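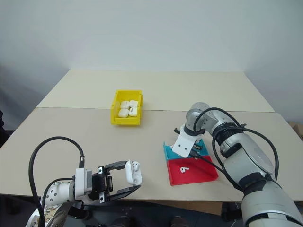 Frequently asked questions: care of the two-arm sorting cell

These answers are for staff at the Candholm workshop who set up, clean or repair the cell used for earbuds and charging cases. They replace the notes kept on the Wulunell shared drive. Last revised 2 April 2021.

Before the shift

Who may switch the cell on?

Any member of staff who has completed the half-day induction and whose name appears on the list held by Sawsan Farah. Visitors and contractors must be accompanied by a listed person at all times when the arms are powered.

What should be on the table when work begins?

The yellow bin for charging cases and the two-part tray, with the teal compartment to the back and the red compartment to the front. The bin stands across the join between the two table panels. Tools, cups, paper and spare parts must be cleared away before the arms are released.

Does it matter which way the yellow bin faces?

Yes. The sloped lip faces the operator's side of the table. A bin set down the other way round presents its high wall to the gripper, and the fingers will strike it on the way in.

The two table panels have moved apart. May I push them together by hand?

Only with both arms parked and the power off. Check afterwards that the panels are level with each other. If one stands higher, stop and report it. The table positions will need to be taught again, and this is done by the maintenance team.

Grippers and fingers

How often are the gripper fingers inspected?

At the start of every shift, and again after every 220 cycles. Look for polished patches, chips at the tips and any looseness at the root of the finger. Run a dry cloth along the inner faces. Solvent is not to be used.

The gripper on the white arm drops charging cases. What should I check first?

Check that the fingers are clean, then that they close evenly. A case should be held upright near the tips of the fingers. If it leans, the two fingers are probably not aligned and the gripper should be taken out of use. Do not raise the grip force to make up for worn fingers, as the lids of the cases mark easily.

May fingers be exchanged between the two arms?

No. The white arm and the silver-grey arm use different mounts. Spare fingers are kept in separate drawers, labelled for each arm, in the Jelus cabinet.

Cables

How much slack should the cable on the white arm have?

Enough to form a high loop between the base and the wrist without pulling when the arm is fully stretched out. The loop must not rest on the table at any point in the cycle. If it begins to sag, ease the slack back towards the base and fasten it again.

The cables on the silver-grey arm hang in loops around the upper joints. Should they be tied back?

They may be gathered with soft straps, but never pulled tight. The upper joints need the full length when the wrist points down at the tray. Plastic cable ties are not permitted on either arm.

How do I report a damaged cable?

Park both arms, switch off at the wall and attach a red tag to the cable. Enter the fault in the log under code 43. Taping over a split and carrying on is a breach of the site rules.

Tray and bin

When is the tray cleaned?

At the end of each shift. Lift it clear, wipe both compartments with a damp cloth and let it stand for 10 minutes before it goes back. Any earbud left in either compartment is to be taken out by hand and placed in the returns box.

Why does the silver-grey arm stop above the tray without going down?

The most usual cause is a tray that has been put back slightly out of place. Move the tray to its marks and restart the cycle. If the arm stops again after 3 attempts, call maintenance.

Repairs and service

Who carries out the yearly service?

Jayawardena, under the present contract. The visit takes place in November and the cell is out of use for its duration. Staff should not open joint covers on either arm at any other time of year.

Where are questions not covered on this page to be sent?

To Sawsan Farah, at the workshop office. Please give the log entry number where there is one.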